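Progress report to the Erdem Fund
Open electronics evenings at Illey Workshop
Prepared by Dardo Mansilla, workshop coordinator
April 26, 2019

This report covers the period since the grant was paid in February. It follows the headings in your reporting form, except that staffing and training are put together.

Sessions held

The beginner course is running on Tuesday evenings as planned. It starts with breadboards and simple circuits, moves on to reading sensors, and ends with a small project that each person chooses. The first group has finished. The second group is in its third week and is working on buttons and debouncing, which took longer than the course notes allow. We have moved the servo exercise back a week to make room.

The soldering evening went ahead once. A second one was put off when the extractor fan failed its check. The fan has a new motor and passed on the repeat test, so the evening will be held in May.

The open bench is the part of the program that has changed most from the application. We had described it as a drop-in with no set topic. In practice people wanted someone to look at a particular fault with them, so we now take bookings for the first hour and leave the rest of the evening open. This costs nothing extra.

Equipment and spending

The grant was $2000. Of this, $1010 has been spent, mostly on microcontroller boards, USB cables, two bench power supplies and replacement soldering tips. A further $300 is set aside for the portable kits described below. The balance is still in the workshop account.

The power supplies came in under the estimate. Cables went over it. The first batch we bought turned out to include charge-only leads, and we reordered from a different seller. The supplier refunded the first batch in full and the refund is already taken off the figure given here.

Room and benches

The move into the larger room at Illey is complete. Power runs along both long walls, and the old extension leads have been thrown out. The shelving is up but not yet labeled. The lockable cabinet asked for in the safety review has been delivered and holds the soldering irons and the lithium cells - the cells are in a separate metal box inside it.

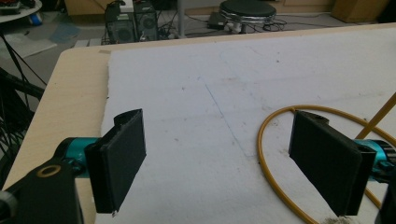
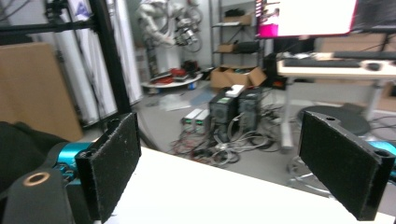

Black gripper fingers facing each other, with teal metal parts behind, in both photos.

Teaching materials

The course handouts have been rewritten under the name Himo. Each sheet has the circuit on one side and the code on the other, so that a person can work from one page without turning back and forth between windows on a laptop. The first five sheets are finished and in use. The sixth, on serial communication, is in draft. We had feedback that the wiring diagrams were hard to follow when printed in gray, so wires are now marked by letter as well as by color.

All sheets will be put on the workshop website under an open license when the set is complete. This was a condition of the grant and we expect to meet it by the end of the summer.

Portable kits

Work on the Skaner kits is behind schedule. These are the boxed sets that a school or library can borrow to run the first two lessons without coming to us. The parts list is settled and the box has been chosen. What is holding us up is the light sensor board, which the maker has replaced with a version that uses different pins. The lesson code has to be changed to match and then tested again on the older laptops. We would like to move the delivery date for the kits from May to July. No other date is affected, and we are not asking for more money.

Staffing and training

I continue to lead the beginner course. We have trained one former participant to run the open bench, and she has now done so several times without a second instructor. We still need a backup for the soldering evening, as it cannot legally run under our insurance with one adult in the room.

Next period

Finish the second beginner group.
Hold the delayed soldering evening.
Complete handout six and start on seven, which covers motors.
Update the Skaner lesson code for the new sensor board.
Label the shelves and write up the stock list - the current list is out of date and should not be relied on.

Please let us know whether the change of date for the kits needs a formal request. Receipts are filed by month and can be sent as scans.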